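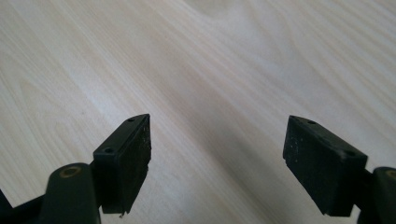
Aceite o barniz para mesa de comedor clara (no quiero que amarillee)

Foro > Madera y acabados > Muebles de interior
Mayo de 2025

tablaycuña
Buenas. Al lío, que escribo desde el curro. Mesa de comedor, madera clara tirando a crema, lijada a 180, y toca decidir acabado ya porque llevamos comiendo en la encimera ni sé cuánto. Dos críos, vino, tomate frito, rotuladores. Lo que quiero: que se quede del color que tiene ahora, mate, y que aguante. El del almacén Pleltesberg me dice aceite duro sí o sí. Mi cuñado, barniz al agua. Yo ni idea. La veta es muy fina y no quiero taparla con un plastico encima. Ayuda.

garlopin_sur
Barniz al agua mate, de suelos. 3 manos, lijado suave entre manos y a correr. Con críos no hay debate.

nogalviejo
Pues yo sí debato. Barniz en mesa de comedor = el primer plato arrastrado te deja raya blanca, y a ver cómo la arreglas sin lijar el tablero entero. Con aceite das un repaso a la zona y listo. Llevo años con aceite en la mía y cada octubre le doy una mano antes de que enciendan la calefacción. Media tarde.

garlopin_sur
Media tarde cada año, más las 24 horas sin usarla, más el olor. Y el aceite amarillea. Justo lo que ha dicho que no quiere.

nogalviejo
El de linaza sí. Los que llevan pigmento blanco bastante menos. No mezclemos.

tablaycuña
A ver, eso del pigmento blanco me interesa. ¿Deja la madera como encalada? Porque eso tampoco.

nogalviejo
Si te pasas de cantidad, sí. Poco producto, lo extiendes bien, esperas y retiras TODO el sobrante con trapo de algodon. El Geltow natural claro es el que uso. Se nota un pelín más pálido recién dado y luego se asienta.

mireconlalima
Ojo con el Geltow, que yo lo puse en una balda y me quedó a parches. Sospecho que fue por el lijado, tenía zonas a 120 y zonas a 240. Donde estaba más cerrado el poro no agarró igual. Así que antes de nada: mismo grano en toda la tabla, y repasar con luz rasante. Una linterna apoyada en la mesa y ves hasta los pecados de tu abuela.

garlopin_sur
Lo de la linterna, muy bien visto. Vale para barniz también.

sierracinta88
Tercera vía: cera dura al agua. La Uibo mate. Ni aceite ni barniz, una cosa intermedia. Seca rápido, no huele casi, se repara por zonas (más o menos, no os voy a engañar). En la mía, dos años, una marca de taza y poco más. El bote pone 5 horas entre manos, yo esperé toda la noche.

nogalviejo
Lo de "se repara por zonas" de las ceras al agua lo he oído mucho y visto poco. ¿Has reparado alguna vez?

sierracinta88
La marca de taza. Esponja abrasiva fina, otra manita, difuminando los bordes. De frente ni se ve. A contraluz se ve un poco, vale.

nogalviejo
Pues eso.

puntadepariss
perdon que me meta, ¿qué madera es? Porque no es lo mismo fresno que haya que abedul. Y lo del amarilleo: la madera clara amarillea sola, por la luz, le eches lo que le eches. Mi haya sin tratar, debajo del frutero, tiene un círculo clarito y el resto tostado. Hay productos con filtro UV que lo retrasan. Lo retrasan, repito.

tablaycuña
Me la vendieron como fresno pero no pondría la mano en el fuego. El tablero venía de un lote de restos.

mireconlalima
El fresno tiene el poro más marcado, se nota con la uña. Si la notas lisa lisa igual es otra cosa. Pregunta en el almacén antes de comprar el bote, que luego vienen los lloros.

garlopin_sur
Da igual la especie para lo que estamos hablando. Barniz de suelos bicomponente, mate. La gente camina encima con zapatos, ¿no va a aguantar un plato de macarrones?

nogalviejo
Nadie deja una copa de vino toda la noche en el suelo.

garlopin_sur
Se ve que no has venido a mis cumpleaños.

torno_y_gubia
Dos cosas que no se han dicho:

- Humedecer la madera con un trapo, dejar secar y lijar otra vez antes de cualquier producto al agua. Levanta el pelo y te ahorras el tacto de lija en la primera mano.
- Tratar también la cara de abajo. Si solo acabas la de arriba el tablero puede abarquillar. Una mano mínimo. A mí me pasó con una de 88 de ancho y acabó de banco de trabajo.

Y probar en un recorte, claro. Si no tienes, en la cara de abajo.

tablaycuña
Ostras, lo de la cara de abajo ni se me había ocurrido. Apuntado. ¿Y el precio? Que el litro de Geltow lo he visto a 60 euros y me ha dado un mareo.

nogalviejo
Cunde muchísimo. Con medio litro te sobra para la mesa y para el repaso del año que viene. Cierra bien la lata, eso sí.

sierracinta88
La Uibo sale más barata. Por si suma.

mireconlalima
Y los trapos con aceite NO se tiran hechos una bola a la basura. Se calientan solos y arden. Extendidos fuera a secar, o en un bote metálico con agua y tapa. Va en serio.

puntadepariss
+1 a los trapos. En el taller Kandolcombe donde hice el curso tenían un cubo metálico solo para eso.

tablaycuña
Vale, resumen mío: he encontrado un recorte y pruebo tres trozos, Geltow, Uibo y el barniz que me pasa mi cuñado. Les echo vino, café y aceite de oliva y lo dejo toda la noche. Ya os cuento.

garlopin_sur
Echa también rotulador. Y ponle un vaso caliente al de aceite, a ver qué dice nogalviejo.

nogalviejo
Que esperes a que cure, digo. Dos semanas antes de hacerle perrerías o la prueba no vale.

tablaycuña
¿¿Dos semanas?? Mi mujer me mata. Bueno. Encargo los botes pequeños mañana y seguimos en la encimera.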